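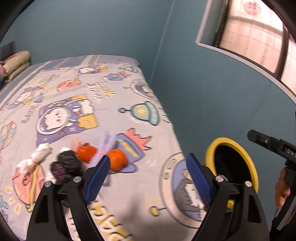 Harish Subramaniam asked, after reading the previous report, whether the night temperatures in the Granach units could be trusted at all, given that residents open windows at will and keep no record of it. His view was that the project should either log the openings or drop the night figures from the analysis.

The point is accepted. Contact sensors have been added to the bedroom windows in the monitored units, and the night figures are now split into open and closed periods. The rest of this report covers work completed up to 13 October 2018 under the bedroom ventilation and thermal comfort grant.

Status of work packages

Work package 1 (monitoring) is on schedule. There are 18 bedrooms in the sample, all in the Granach and Huerta blocks. Each has one logger for air temperature and relative humidity and one for carbon dioxide. Loggers are mounted on an inside wall at bed height, away from direct sun. Readings are stored every few minutes and collected by hand during site visits, as the radio link specified in the proposal did not reach the stairwell receiver at Huerta. The hand collection adds staff time but has not caused data loss.

Work package 2 (wall and window survey) is complete except for 2 bedrooms at Huerta where access was refused. Replacement units have been identified in the same block and on the same side. The survey recorded window type, opening area, wall finish, bed position and floor covering. Bed position was added to the form after the pilot, when it was found that a bed against an outside wall gave residents a colder reported night than the air temperature would suggest. Iraís Montes has proposed a surface temperature reading at the head of the bed to test this, and the form has been changed accordingly.

Work package 3 (trial of trickle vents) is behind schedule. The vents ordered from Cavex were delivered with the wrong frame adapter. Corrected parts have been received and checked against a sample frame. Installation will take place in 7 bedrooms, with the remaining rooms serving as the comparison group. The delay means that the vents will be fitted in November, at the start of the heating period. The baseline for closed-window nights will be longer than planned and the period with vents will be shorter.

Interim findings

Carbon dioxide rises through the night in closed rooms and levels off before morning in rooms where the door is left open. Door position has a larger effect than window type in the data so far. This was not expected at the proposal stage, and doors were not part of the sensor plan. Residents are now asked to mark door position on the weekly card. Return of the cards is uneven.

Relative humidity is higher in the Huerta rooms than in the Granach rooms for the same outdoor conditions. The likely cause is laundry drying indoors, but the survey form does not ask about this directly, and no conclusion is drawn until the question has been added.

Bedding affects reported comfort. Residents with heavy covers report fewer cold nights and more frequent waking from heat. The diary has a free text line for bedding, and the entries are too varied to code reliably. A short list of fixed options will replace it.

Budget

Spending is within the approved total. The equipment line is overspent because of the contact sensors, and the travel line is underspent. We request approval to move funds between these lines. The analysis contract with Pumaveck is unchanged, and the first of 3 scheduled payments has been made.

Risks

The main risk is a mild start to the winter, which would leave few cold nights for the vent trial. If this occurs, we will ask to extend monitoring in the vented rooms only. The second risk is resident withdrawal. Consent forms allow withdrawal at any time, and data already collected may be kept.

Next steps

Fit the Cavex vents and record the measured airflow at each one. Bring the replacement rooms at Huerta into the sample. Issue the revised diary and survey form. Send the cleaned baseline data set to Pumaveck, with the open and closed window periods marked as Harish Subramaniam requested.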